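**Wandetley, February**

Wandetley council has agreed to set aside money for two robot arms at its equipment repair centre, with a final decision on the supplier to follow once the trial period has ended.

The centre, on the Teoh estate, mends and checks smaller items for council departments, including door locks, hand tools and parts from parking meters. The work is done by hand at present. A report put to councillors said the centre handled 2607 items last year, and that 401 of them waited longer than a month before anyone could look at them.

Under the plan, the arms would take on the dullest part of the job, which is picking items out of trays, turning them over for inspection and putting them back in order. Staff would carry on with the repairs themselves. The report says no posts will be lost, though two vacancies will stay open until the arms have been in use for a year.

Two firms have been asked to price the work. Manau has offered to sell the arms outright with a service contract on top. Ukus has put forward a lease, with the grippers treated as wearing parts and replaced as needed. The report gives no total for either offer, as both firms have asked for their prices to be kept private while the bids are open.

Much of the discussion was about grippers. Officers told councillors that the arm is the part people think of, but that the fingers and pads on the end of it will need replacing far more often. They want each bid to state the price of a spare finger, the delivery time and whether the centre's own staff can fit it. Ukus has said its pads should be checked after every 1000 picks. Manau has not yet given a figure.

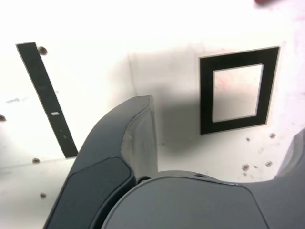
*A gripper close to the wall, with a black square marker fixed to the surface behind it.*

The centre has also been told to plan for the things that go around the machines. The report lists guarding, a new power supply, better lighting and panels that can be drilled and moved as the layout changes. It warns that these costs were left out of an earlier estimate, which had to be withdrawn. Any new estimate must show them on separate lines.

Training will come out of the existing staff budget. Each supplier must offer enough places for the whole bench team, and must leave written instructions that can be followed without a call to the help desk. Councillors asked for a clause letting the council end the agreement if repairs to an arm take too long, and officers said one would be written into both draft contracts.

One councillor asked whether a used arm would do the job for less. Officers said they had looked at this and would not rule it out for the second machine, provided that spare parts could still be bought and the controls matched those of the first.

The bids close at noon on the last day of the month. Officers will then score them on price, upkeep and delivery, and bring the results back to councillors. If a supplier is chosen, the first arm is to be fitted before the second is ordered.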